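Equipment Planner (Robot Stations)
Bimura, Fanoveck site
Permanent, full time or four days a week
Reports to: Hajar Radwan, Head of Operations

Bimura builds and runs two-arm robot stations that handle clothing and household textiles. Our customers are commercial laundries, clothing return centres and a few hospital linen services. We have 21 stations running at Fanoveck and we plan to have 60 by the end of the next financial year. Most will stay on our own floor. The rest will go to customer sites, starting with Shawky Linen Services.

We are looking for someone to plan and buy the equipment for that growth. At the moment the work is split between the operations team and two of the engineers, who place orders when they notice something running low. It worked well enough with six stations. It does not work now, and last winter we had four stations idle for want of one type of cable.

The job

You will own the equipment plan and the budget that goes with it. That covers arms, grippers, frames, table tops, wall panels, lighting, cameras, computers, cabling and spares, along with the ordinary things that a textile station uses up, such as baskets, tape, test garments and cleaning supplies. You will work out what we need, when we need it and what it should cost, and then you will get it ordered and delivered.

The parts list for one station currently runs to 98 lines. Some of those lines are out of date and some have no second supplier. Your first large task will be to go through the list with the engineers, line by line, and turn it into something we can buy from without having to ask anyone what it means.

You will also manage the change from our current station to the Rulleck, our next design. The Rulleck uses the same footprint and the same arms but has a different frame and a different way of routing the cables. Both designs will be in use side by side for some time, so the spares plan has to cover both. We expect to stop ordering parts for the older frame in July, and you will need to have a view by then on how many to hold back.

What you will do day to day

Keep a rolling 12-month plan of equipment purchases, with lead times, and update it every fortnight.

Get quotes, compare them, and recommend who we buy from. Orders above the team limit go to Hajar for approval. Below it, the decision is yours.

Track what each station costs to build and what it costs to keep running. We know the first figure fairly well. We do not know the second, and we would like to.

Set stock levels for spares. Gripper fingers, cables and fasteners are the parts we change most often. Arms are the parts that cost most to be without.

Book in deliveries, check them against the order and chase what is missing. There is a goods-in team of two, but they are shared with the rest of the building.

Agree repair or replace decisions with the technicians. We have arms on the floor of three different ages, and there is no written rule for when one is no longer worth repairing. You will write it.

Sit in on customer planning calls when a site installation is being priced. You will not be selling, but you will be asked what can be delivered and by when, and the answer needs to be one we can keep.

Keep the asset register. It is a spreadsheet. You may replace it if you wish, but the new thing has to be finished before the old one is switched off.

The work the stations do

Candidates often ask what the equipment is used for, and it helps to know before you start setting budgets for it. A typical station has two arms at the front of a white table, with plain walls on three sides. The arms pick up, spread and fold garments, working from a basket of mixed items kept at the back corner. T-shirts make up most of the load. Towels and pillowcases are run in blocks, and a new garment type is usually tried on one station for a fortnight before it goes to the others.

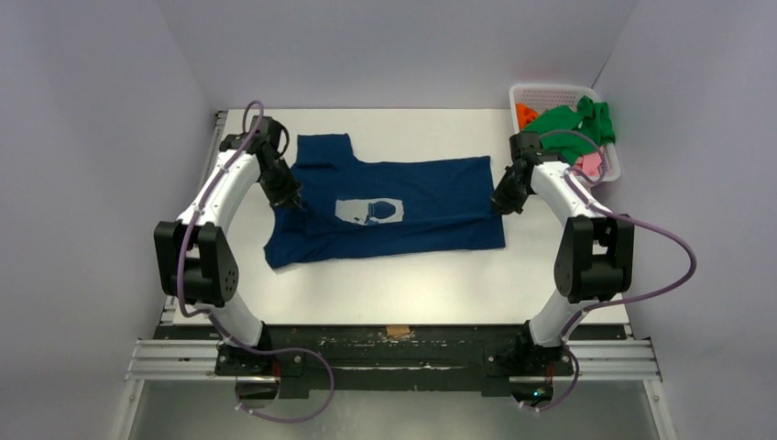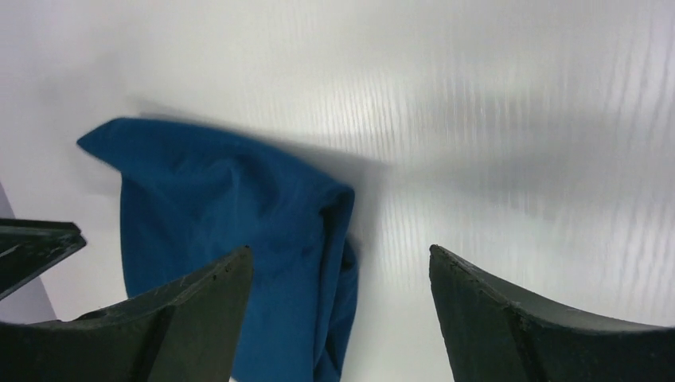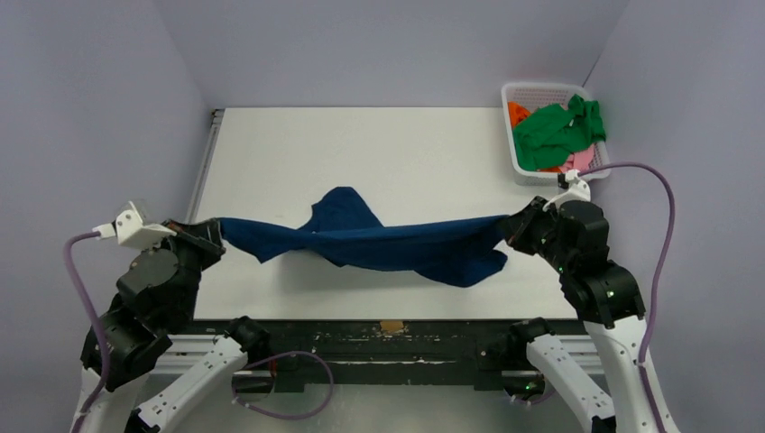
Cloth handling at one of our two-arm stations, Fanoveck. The second picture is the close view between the gripper fingers.

Running in this way puts steady wear on a small number of parts. Finger tips get chipped and scuffed. The front beam takes knocks. Cables are bent through the same curve all day, and the way they are looped affects how long they last, as the technicians will be glad to explain. Table tops are cheap but awkward to swap. None of these costs is large taken alone, but multiplied by 60 stations they come to more than our present budget allows for, and we would like the next one to be built from records.

You will spend part of your first month on the floor with the technicians, on both shifts. You will not be asked to run a station or repair one. You will be asked to learn what each part is called, what it does and what happens when it fails.

Your first year

By the end of month one: you have met the main suppliers, by call or in person, and read the open orders.

By the end of month three: the parts list is clean and every line has a price, a lead time and a named supplier. A second supplier is identified for the lines that stop a station if they run out.

By the end of month six: the budget for the coming year is written and agreed. The spares store has been laid out again, with bins labelled to match the parts list.

By the end of the year: the equipment for the remaining stations is ordered or scheduled, and we are able to tell a customer what a station costs per month to keep in working order.

The spares budget you take over is £200 thousand for the year and does not include new stations. Capital spending on new stations is approved separately, in two rounds.

What we need from you

Experience of planning or buying equipment for a place that makes, repairs, cleans or moves things. It does not have to be robots. People have come to us from printing, bakery plant, bus depots and hospital stores and have done well.

Confidence with a budget. You should have held one, or have been the person who prepared it for someone who did.

Good working knowledge of spreadsheets. You do not need to write code.

The patience to read a data sheet or a drawing and go back to the engineer when the two do not agree.

Clear written English. Much of the job is done by email, and suppliers outside the UK need to understand exactly what is being ordered.

Useful but not needed: knowledge of import duty and customs forms, experience of leasing equipment, a purchasing qualification, or a second language. A fork lift licence would be handy on delivery days.

What we offer

Salary according to experience. The pay band is sent to every candidate who is invited to a first call, before the call takes place.

25 days of leave plus bank holidays, and the days between Christmas and New Year when the floor is shut.

Workplace pension with a matched contribution.

Two days a week from home once you have settled in. The first month is on site.

Free parking, covered bike racks and a bus stop at the gate. The building is on one level. There is a step at the canteen door, and a ramp at the side entrance.

A training budget of your own, which may be spent on a purchasing qualification if you want one.

Hours are 8.30am to 4.30pm, with some give at either end. The floor runs two shifts, from 6am to 10pm, but you will not be part of the shift rota. You may be called in the evening if a delivery goes wrong. This happens a few times a year and the time is given back.

How to apply

Send a CV and a short letter to Hajar Radwan, marked Equipment Planner, using the address on our contact page. One side of paper is enough for the letter. Please tell us about one thing you bought or planned for that went badly, and what you changed afterwards. We would like to read about a real one, however small.

There are two stages. The first is a call of half an hour with Hajar. The second is a half day at Fanoveck, which includes a walk round the floor, a talk with the technicians and a planning exercise. For the exercise you will be given a cut-down parts list with prices and lead times and asked to plan orders for five stations. You may use a spreadsheet or pen and paper. We pay travel costs for the half day, and candidates from further away can ask for a late start.

If you need any changes to either stage, tell us when you apply or at any point after. We can send the exercise in large print, or allow more time for it.

We reply to every application. We are not using recruitment agencies for this post, so please do not send CVs on behalf of others. You must have the right to work in the UK. We are not able to sponsor visas at present.

Also open at Bimura: Station Technician (late shift) and Goods-in Assistant (part time, mornings). You may apply for more than one post, with a separate letter for each.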